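Dayana Hinojosa runs the parts recovery bench at Garg, where retired office desktops are stripped for reuse. Her unit handled 3046 towers in the year to September. Most came from two customers, Barko and Evum, and most were opened the same way: tower on its side, panel off, drive and memory out before anything else is touched.

"The drive comes first for data reasons," she says. "Until it is logged, the machine is not scrap. It is somebody's records."
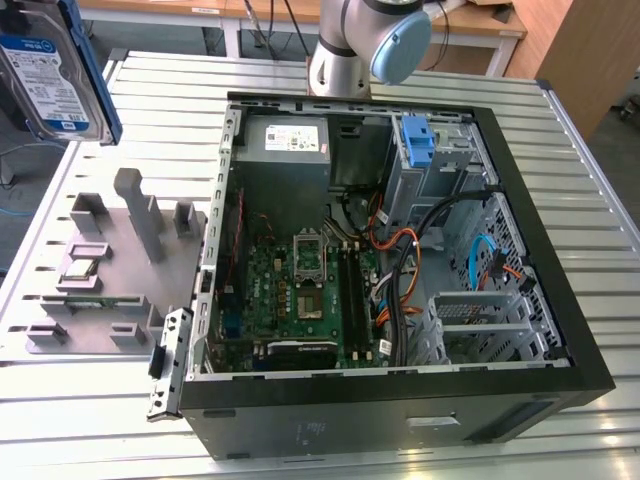
Why is the processor socket such a worry once the chip is out?

"The contacts bend. With the bracket open there is nothing over them, and one dropped screw can write off the board. We fit a cover if the board is going to be resold."

Hinojosa prefers cases where the drive sits in a plastic caddy. Screwed drives take longer, she says, and the screws go missing. A caddy can be released by hand and passed on with the drive still in it.

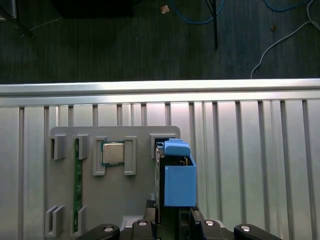
"A part needs a fixed place as soon as it leaves the case," she continues. "Memory goes in a groove, upright things go in a slot. If you lay them loose on the bench, you will mix two machines within the hour."

Drives of 1 TB are still worth testing – smaller ones she sends straight for shredding. Her limit for a drive in service is 42 degrees under load, and anything that runs hotter is rejected.
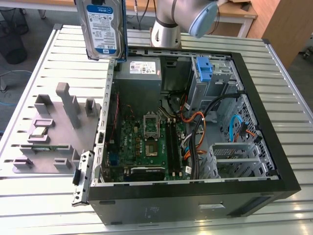 "Cables are the slow part," she says. "They cross the board and catch on the memory latches. I allow 8 minutes for a tower, and half of that is cabling." Power supplies stay in place until the end. They go to the Plumuvmont site for load testing, with the case number written on each one.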